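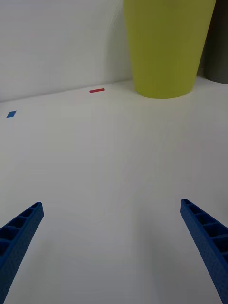
Fórum Casa e Cozinha > Bebidas > Água com gás: máquina ou garrafa?

lu_mamville
Gasto 149 por mês em água com gás. Vi a máquina da Itow por 969 e estou na dúvida. Somos dois em casa. 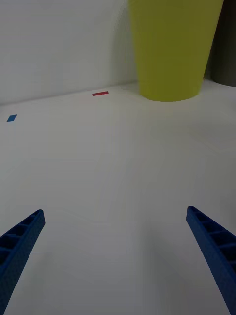 O cilindro de reposição custa 25 na loja do bairro, só que eles abrem apenas de manhã.

Anas Belkadi
Compra. Tenho a minha desde maio e não voltei para a garrafa. Gele bem a água antes, senão o gás não pega.

jeltmont401
Discordo. A bolha é mais fraca e some em uma hora.
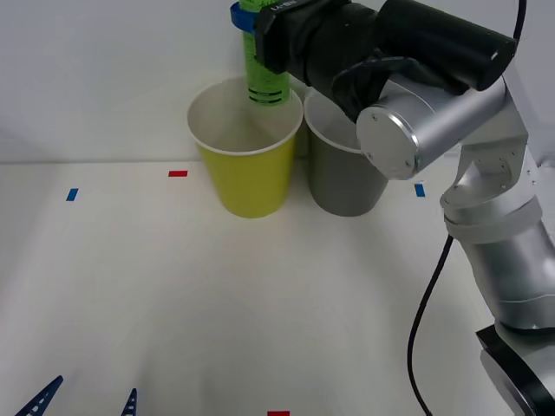

Também tem a limpeza do bico, que o manual quase não menciona — o meu entupiu com calcário.

Anas Belkadi
Calcário é da sua água. Use filtro.

jeltmont401
Uso filtro. Entupiu igual.

lu_mamville
E usada, vale? Achei uma por 401.

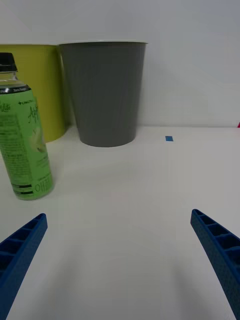

Respostas mais recentes

tonico_b
Usada só se der para testar a válvula.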